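What Happens to Lost Property?
A guide for young visitors
Jurnville Town Museum, Learning Department

Every year, people leave things behind on buses, in libraries and at swimming pools. Items that have been separated from their owners are called lost property. Most towns have an office that looks after them until they can be returned.

Why do people lose things?
People often lose things when their routine changes. A person who gets off the bus at a different stop may be thinking about the new route and forget the umbrella under the seat. Small items such as gloves, keys and glasses are easy to lose because they weigh very little.

Last year, the Jurnville office received 3,577 items. Of these, 686 were single gloves.

What does the office do first?
When an item arrives, a clerk writes down what it is, where it was found and on what day. The item is then given a number on a paper tag. Staff keep some details secret. If you come to collect a purse, you may be asked what is inside it, and only the real owner is likely to know.

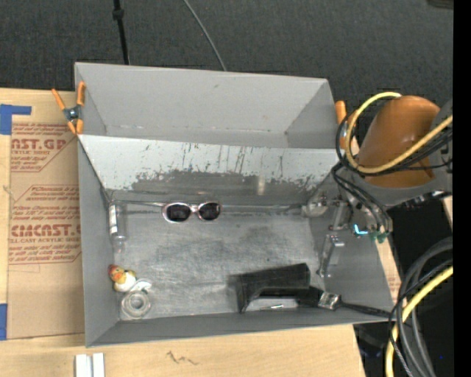 How long are items kept?
In Jurnville, most items are kept for 2 months. Food cannot be stored and is thrown away the same day. Passports and bank cards are sent back to the office or bank that issued them. Items that are not claimed may be given to charity or sold at the public sale held each November in Murar Hall.

Did people lose things long ago?
Yes. Before there were lost property offices, a town crier might ring a bell and call out a description of a missing animal or purse. Later, people paid for short notices in the newspaper, and some offered a reward.

What should you do if you lose something?
Tell an adult as soon as you notice. Try to remember where you last had the item, and think of a detail that makes it different from others like it, such as a scratch or a sticker. If you find something that is not yours, hand it to a member of staff or another adult you trust.

Words to know
Claim: to say that something belongs to you and ask for it back.
Clerk: a person who keeps records in an office.
Reward: money or a gift given in thanks.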